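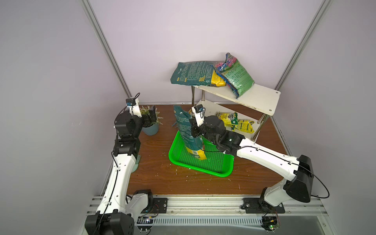 Two thousand ways to move a bag of plant food

Search this blog
Search
Go

The target for November is 2000 examples. An example, in the sense we use on the Kamero project, is one attempt at one small chore, recorded from start to finish with me driving the arms. I did 100 of them yesterday. My shoulders would like that noted somewhere, so I'm noting it.

This month's chore is gardening supplies. Bags go from the green basket to the white shelf, or from the shelf to the basket, or from one shelf to the other, depending on what the task sheet says. The sheet was written back when we were doing blocks and cups, and it describes every one of these as "simple transfer." I would like to hand the author of the sheet a half-full plastic bag and a pair of fingers that only know how to pinch.

A block stays the shape it was when you picked it up. A bag has ideas. Take it by the top and the contents slump to the bottom and it swings. Take it by the side and the side folds in, so now you're holding a wrinkle. If it happens to be standing up in the basket you get one decent chance at it before it leans over on something, and then you're digging.

We put a potted plant in the cell too, over by the left arm. It makes a fair obstacle, and it's the only thing in there that could use the products.

For the first week I tried to be good at this. I practiced a grasp until it was smooth, then did it the same way over and over, feeling pretty pleased. Then I got my feedback, which was that the model (we call it Jarico, after a setting in the config file that somebody misspelled) had learned my favorite grasp beautifully and had no clue what to do if the bag was turned a few degrees. So now I'm supposed to be varied. Come in from the left sometimes. Start with the basket crooked. Fumble a little, then recover, and keep the recovery in. It's an odd feeling to be asked for your mistakes on purpose and then told they're the wrong kind. Twenty or so years of trying to look competent, and the useful footage is the part where I miss.

The wrong kind, for the curious: the bag ends up on the floor outside the cell, or I sneeze, or an arm bumps the shelf and everything on it shifts. Those get thrown out. I lost 23 that way in the last batch and I'm not going to break it down by cause, though sneezing did better than you'd expect.

The part I've come to like is going through the wrist recordings afterward with a coffee. From the overhead view it all looks fairly orderly. From the wrist everything is tilted, the bags are enormous, and you find out how little the arm has to go on.
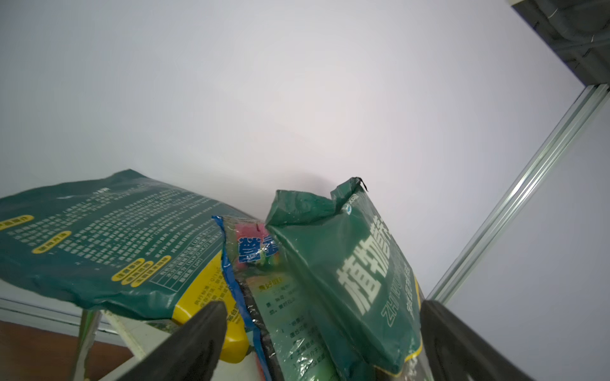 Shelf bags, as the wrist sees them. The tall one on the right says 植物营养, plant nutrition.

Look how close those fingers are to two different bags. I have to decide which one I'm going for well before I get there, and apparently the decision shows in the data. If I dither, Jarico dithers. There's a stretch from early in the month where it would drift up to a pair of bags and hover between them like me at a deli counter, and I know exactly which afternoon of mine it got that from.

The shiny packaging is its own headache. Glare moves when the bag moves, and the same crumpled bag can look like something new from one example to the next. I asked if we could switch to something matte. I was told the glare is good for it. Everything that annoys me is good for it.

Current count is 1966 keepers, so I should be done tomorrow if the bags cooperate. After that the setup changes to kitchen towels, and I've seen the new sheet. It says "simple fold."

Older: Why I label my cables now, after the Greva demo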